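Mirkalton Technical Program
Handout 5: Good Practice at the Tabletop Cell
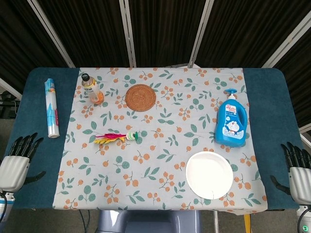 Read these rules before your first session. They apply to both hands of the robot.

Stay behind the floor line while the arms have power.
Keep a gap of 15 cm between objects.
Tighten all caps before you set out bottles.
Limit arm speed to 3 on the Rariva panel for new tasks.
If a hand touches the table, press stop and write it in the log.

Reports on the August runs are due November 29, 2024.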